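Equipment Review: Dultix Fabric Shaver, Mains Model
Vitilcombe Residential College, Office of Household Services
23 Mar 2022
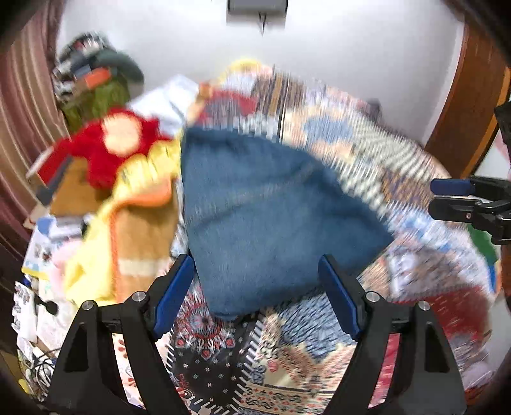
The Office of Household Services reviews small appliances before they are added to the shared equipment list for the residence halls. The present review concerns the Dultix fabric shaver, a corded appliance for removing pills and loose fibers from knitwear, blankets and upholstery. It was tested over a period of 10 weeks in the linen room at Tuson Hall and compared with the battery-operated Andreadis shaver, which the halls have lent to residents for several years.

Testing was carried out by Signe Eskildsen and Martti Kemppainen. Garments were supplied by staff and residents, who signed the usual form accepting the risk of damage. They included wool and acrylic sweaters, fleece jackets, cotton sweatshirts and a number of scarves. The upholstered chairs in the Tuson reading room were also treated.

Cutting performance

On acrylic and mixed-fiber knits the Dultix cleared moderate pilling in one slow pass. Heavy pilling under the arms and at the cuffs took two or three passes. The result was even, and the surface did not look thinned when held against a window. The Andreadis reached a similar finish on light pilling but slowed noticeably on dense areas, particularly once its batteries were half spent.

Lambswool and mohair were less satisfactory. The blades took off some of the raised nap along with the pills, leaving a flatter patch that could be seen from across the room. The depth guard has three positions, and only the highest should be used on brushed or fuzzy yarns. The manual mentions this on its last page, in small type. Residents are unlikely to find it, and the lending desk has been asked to attach a card to the handle.

One scarf with a loose, open stitch was snagged and could not be repaired. Open stitches and raised embroidery should not be treated with either machine.

Handling and noise

The cord is long enough to reach from a wall outlet to an ironing board, though not to the far side of a bed. The handle is comfortable for short sessions. Ms. Eskildsen found that the switch, placed under the thumb, was easily pressed by accident. The motor is loud, with a high note that carries through a closed door, and use after quiet hours will not be permitted.

Garments should be laid on a hard, flat surface and smoothed by hand. Work done on a mattress gave poor results with both shavers.

Cleaning and upkeep

The lint cup holds the waste from two sweaters and pulls straight off for emptying. Fibers collect behind the blade and must be brushed out with the appliance unplugged. The brush supplied is small and was lost in the second week. A replacement blade was ordered in order to test the supply, and it arrived promptly in plain packaging without instructions.

Recommendation

The Dultix is approved for the shared equipment list at Tuson Hall, on loan for up to one day at a time. The Andreadis will be kept for residents who need a cordless appliance. Ghada Issa will review blade wear at the end of April and decide whether further units should be bought for the other halls.

Questions about this review may be sent to Vibeke Baldursdóttir at the linen room.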